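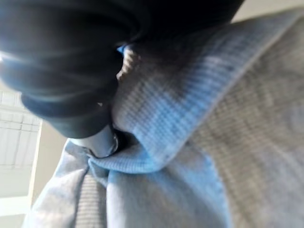 Ribbed knit in light blue, with a small round metal grommet at the bend of the band.

The laundry that waits on the sofa

In many homes in Steltstead the clean clothes have a second address. They come from the line or the dryer, they are put on the sofa, and there they stay until somebody wants to sit.

Ryszard Jabłońska taught evening classes in clothing repair in Bolley for many years, and he has a strong opinion on this habit. He does not mind the sofa. He minds the pile. "A knit has a memory," he told me. "If you leave it bent for two days, it will remember."

His method is slow but simple. First he looks at the ribbed parts, the collar and the cuffs, and lays them flat with his palm. He never pulls them. If there is a grommet, he checks that the cloth around it is not torn, and he does it before washing also, for a small tear grows quickly in the machine.

Then he lifts the garment high and lets it hang for a moment. The weight of the cloth opens some of the folds by itself, and one can see where the hem is turned.

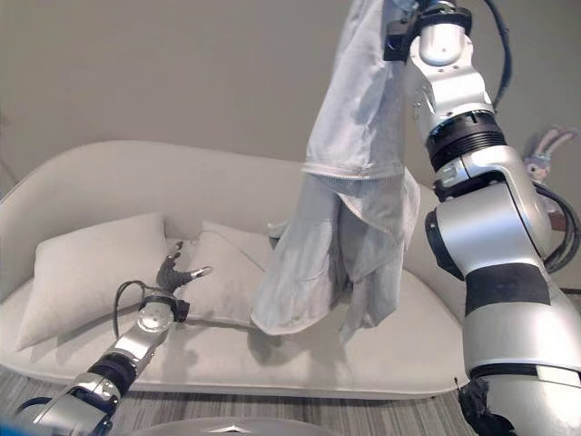 Can I fold clothes on a light-colored sofa without leaving marks on it?
Put a clean cotton sheet over the seat first, and keep new dark jeans away until they were washed several times.

The pillows are a matter of taste. Ryszard moves them to one end, while his sister in Chou folds everything around them and is faster than he is.

For sweatshirts he folds the sleeves to the back, then the bottom up to the chest, and once more if the shelf is small. Thirty minutes on Saturday morning is enough for his family of four. The socks he leaves for the evening, with the radio on.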